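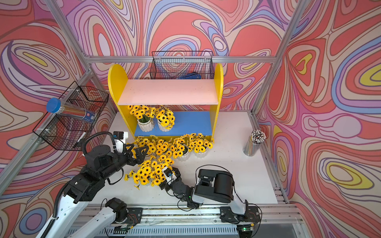

How do you stop a little shelf of fake flowers from looking like a jumble? Give every pot its spot first, and only then start fussing with the petals.

I got that from Meinrad Holzer, who has been dressing shelves and shop corners for 16 years and now does it mostly for Kimik, a small gift store in Gimthorpe. I went over there on 3rd June with a notebook and a long list of questions, and we ended up talking about yellow daisies for most of the afternoon (my list never left my bag).

He likes artificial flowers a lot more than I expected. "People get snobby about them," he told me. "But a real daisy sulks if you move it twice. With these I can change my mind all day."

And he does change his mind! His rule is that the pots go in empty, or close to it, so you can see the gaps between them. Then the bunches go in, fullest ones first. If a bunch flops forward over the edge of the board, he leaves it for a while before deciding. "A bit of flop is nice. It's when everything flops the same way that it looks like it fell over."

I asked about color, because I'm a coward and my own shelves are all beige. Meinrad laughed at me. He loves a yellow shelf with a pink board on top and a blue one underneath, and he'd happily put it in front of the loudest wallpaper you can find.

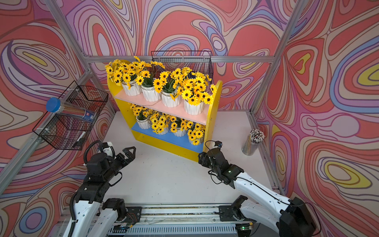 "White pots," he said, when I wanted to know how on earth you get away with that much pattern. "Plain white pots, all the same kind. Your eye needs somewhere to sit down." He'll line them up along both levels and let the flowers do the messy part, with the green leaves left showing. He's fond of a bit of jute twine along the front of a shelf too, though his colleague Wu thinks it's old-fashioned and they've been arguing about it since September.

We got onto pencils somehow. He keeps his standing in a clear glass, packed in tight, and says wire baskets are for whatever you'd otherwise put down on the table and lose. I've lost two pairs of scissors this year, so I wrote that one down.

His last big job was a window for Brukitz, with 1,592 stems in it, and he says he never wants to see that many again. How long did it take? "3 days, and then I went home and my wife had bought me a bunch of daisies."

Real ones, I asked? He said they were in a jug by the sink for a week and he didn't move them once.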